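Progress report to the Villalobos programme office
Teaching by demonstration: drive handling in the server hall
Period covered: January to March

It has been a very good quarter, and I'm glad to be able to write that after the slow autumn. We now have a gripper that can be taught a drive swap by somebody who has never written a line of robot code, and a growing library of demonstrations to learn from. The grant asked us to show that hall technicians could do the teaching themselves. We're not all the way there but we are a good deal closer than I expected to be by now.

What we have been recording

The task is the same as in the proposal. The arm takes hold of a drive caddy, draws it out of its bay, carries it clear of the chassis, sets it down, picks up the replacement and slides it home. Each demonstration is one full pass, or one half of a pass where the teacher asked to stop and reset.

By the end of March we had 1,691 demonstrations on disk. After checking them by eye and throwing out the ones with missing force data, stuck recordings or a teacher who changed their mind halfway, 1,345 are fit for training. The target in the work plan was 1,000, so we have room to be choosy, and we have been.

They come from two ways of teaching. In the first the teacher holds the arm behind the wrist and pushes it through the motion, with the joints gone soft. In the second they sit at the Clumholm station on the other side of the hall and drive the arm remotely with a pair of hand controllers, watching the wrist camera on a screen.

I had assumed hand guiding would win easily. It's the more natural of the two, people pick it up in minutes, and for the long sweep away from the chassis it gives lovely smooth paths. The trouble comes in the last centimetre. A hand on the wrist adds its own push and pull, and the force sensor can't tell that apart from the caddy rubbing in its rails. So the recordings look fine and the learned motion comes out too heavy.

Remote driving is slower to learn and more tiring, but the forces are clean. What the teacher sees is what the model will see, too, and that matters more than I gave it credit for. Several of our teachers started out asking for a second screen with a view from the side, and once we had turned the wrist camera to look past the fingers most of them stopped asking. 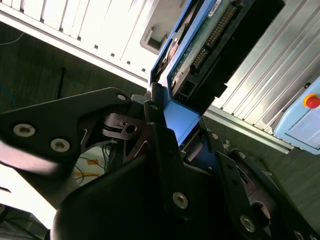

Bundach wrote back on our February note that the wrist view was all very well for the grip, but they wanted to know how a teacher was meant to judge depth from it, and whether we had thought of letting the controllers push back a little on contact.

We had, and we have now done it. The Rultus controllers can pass a small part of the measured force back to the hands, and with that switched on teachers stop leaning into the bay. Our rejected recordings from jammed insertions dropped sharply in the fortnight after. I would like to keep the push-back light. When we turned it up, people began to fight it, and their wobble went straight into the data.

What the arm can do with it

The model trained on remote demonstrations alone does the removal half reliably from any bay in the upper rows. It finds the tab, closes the fingers, and draws the caddy out straight. It has even learned the small sideways wiggle that one of our teachers uses when a caddy is tight. We never asked for that and it was a delight to see it turn up – the whole team came over to watch.

Insertion is less good. From a tidy start it goes in cleanly most of the time. If the caddy has slipped in the fingers, even by a few degrees, the arm carries on as though nothing were wrong and meets the edge of the bay. The force limit stops it before any harm is done, but it doesn't yet know to back off, straighten up and have another go.

The reason is plain enough when you look through the recordings. Our teachers are careful people, and careful people rarely arrive crooked. The model has hardly ever seen a mistake being put right. From the middle of March we have been recording recoveries on purpose: the caddy is placed at an angle in the fingers before the teacher takes over, and the teacher's job is to sort it out. They enjoy these sessions far more than the ordinary ones.

Mixing the two kinds of teaching

We tried simply pooling everything and it was worse than either kind alone. Keeping hand guiding for the long moves and remote driving for the contact moves, with a marker in the recording at the change-over, works much better. The marker is a foot pedal. It was meant as a stopgap and I now think we should keep it.

Changes to the plan

Two small ones. The session length has come down from an hour to forty minutes, as quality fell away badly towards the end, mostly at the remote station. And we would like to move the lower rows of bays to next quarter, after the recovery work. The arm has to fold itself awkwardly to reach them and I'd prefer to teach that with a model that already knows how to get out of trouble.

Spending is in line with the budget. The spare set of finger pads has been ordered from the consumables line.

Next quarter

Recoveries first, then the lower rows. We will also bring in 10 technicians who have had no part in the project so far, give each of them one session of practice at the station, and see how their demonstrations compare with those of our regulars. If your office would like to send somebody to try the controllers, please do. Friday mornings are best, when the hall is quiet.

Comments

Reader, programme office: Thanks, very clear. Could the next report split the insertion results by teacher? I suspect the tidy ones and the quick ones teach different things.

Author: Yes, happy to. I suspect the same. The logs already carry a teacher code so it's no extra work.

Reader, Bundach: Glad the push-back helped. Does the pedal marker go into the same file as the forces, or a separate one? We'd like to read both in with the same script.

Author: Same file, last column. Older recordings have it blank.

Reader: Is the wiggle kept in for every caddy, or only the tight ones?

Author: Only when the pull force climbs, as far as we can tell. We're checking.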